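Progress report no. 3 to Brinkmann
Project: Hiseck computer refurbishment workshop, Zasach
Reporting person: Leonie Hinrichs
Date: 2/20/19

Dear Mr. Lenz,

with this report I inform you about the work in our workshop since the last report. As you asked, I keep to the practical side: the machines, the parts, the room, and what we still need. The cost list comes separately from our office.

At present most of our hours go into the desktop towers. We work on them lying on the side, with the side panel taken off, on the slatted table.
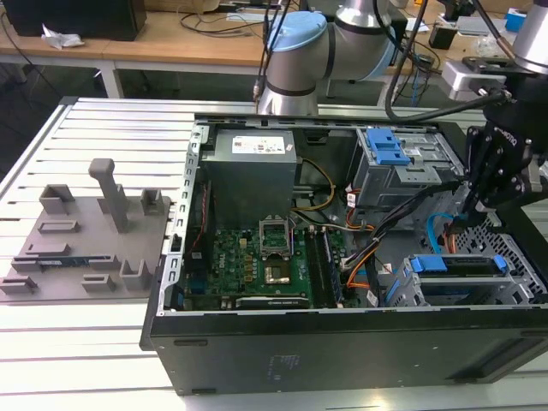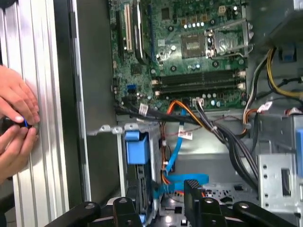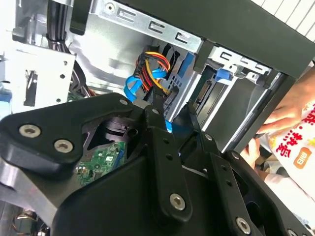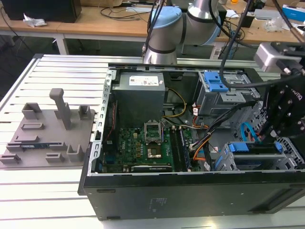

We have now received 917 used computers from companies and offices in the region. Of these, 300 are finished and given to schools and to families. The others wait in the storage room, or they were sorted out for spare parts. The number of finished machines is lower than I wrote in the plan. The main cause was the delivery in the autumn, which came without any list, so we had to open each case in order to know what was inside. This took many weeks.

Order of work

In the first months every person had an own way to take a tower apart. Now we have one written order and it hangs on the wall. First the power cord is removed and the case is opened. Then the data and power cables of the drive are unplugged, and the drive is taken out and gets a paper label with the number of the computer. After that come the memory modules. The processor is only removed when the board has a fault or when we want to use the processor in another machine. The lever of the socket must be opened completely before one lifts the processor. We had two boards with bent pins in the old way of working and I would like not to have a third one.

The cables take more time than I expected. In many towers the bundle from the power supply lies across the way to the drives, and it must be moved to the side with care. We do not cut cable ties anymore if it is not necessary. New ties cost little, but the closing of the case becomes difficult when the cables are free.

Drives and data

This point was important to you in our conversation, therefore I write it in more detail. No drive leaves the workshop with data of the former owner. Drives which pass the test are overwritten with the program Proralel and go back into a computer. Drives which fail are kept in the locked cabinet, and a company for destruction collects them. At the last collection we gave 72 drives, and we have the signed paper for all of them. A copy is in our office and I can send it to you.

The overwriting is still the slowest part of the work. We start it in the afternoon and leave it to run in the night. Sometimes a drive stops with an error and we see it only in the morning, then the place was blocked for the whole night. With a second testing station this would be much better, and I come back to this below.

Memory and spare parts

The memory modules are tested one by one and sorted by type in flat boxes. From the sorted-out machines we also keep power supplies, expansion cards, data cables and the small plastic latches of the drive cages. The latches may look unimportant, but they break easily when they are old, and without them the drive does not sit firmly. For some models it was not possible to buy them new at all.

Processors were a weak point. Until Christmas we kept them in a drawer, each one in a paper envelope, and it happened that the contacts were damaged. Now we use closed trays with foam. We did not lose a processor in this manner since then.

The room

The lamps over the work tables are installed and the light is good. The heating was repaired in January. The storage room stays a problem, it is too narrow and the towers are stacked higher than I like. Our landlord offered us the small room on the other side of the corridor, but the rent is not yet agreed. I will inform you when I have the offer in writing.

What did not go as planned

The evening course for beginners started one month too late, and it has fewer participants than we hoped. We had put it on the same evening as the language course in the same building, and this was our mistake. From March it will be on another evening. Also the instruction sheets exist only in German and English until now. The other translations are ordered.

Next steps and request

Until the next report we want to finish the towers from the autumn delivery and then begin with the laptops. I ask for your permission to move the remaining money from the position "transport" to the position "equipment", so that we can buy the second testing station. Transport was cheaper than planned, as several companies brought the computers to us with their own cars. The total amount of the grant stays the same. A short answer by e-mail is enough for us, and if possible we would like to have it before the middle of March, as the price offer is valid only until then.

You are welcome to visit us in the workshop at any time. Please call one day before, so that one of us is there to open the gate.

With kind regards,
Leonie Hinrichs
Hiseck workshop, Zasach

Copy to: Eckhard Lenz, Brinkmann; office Hiseck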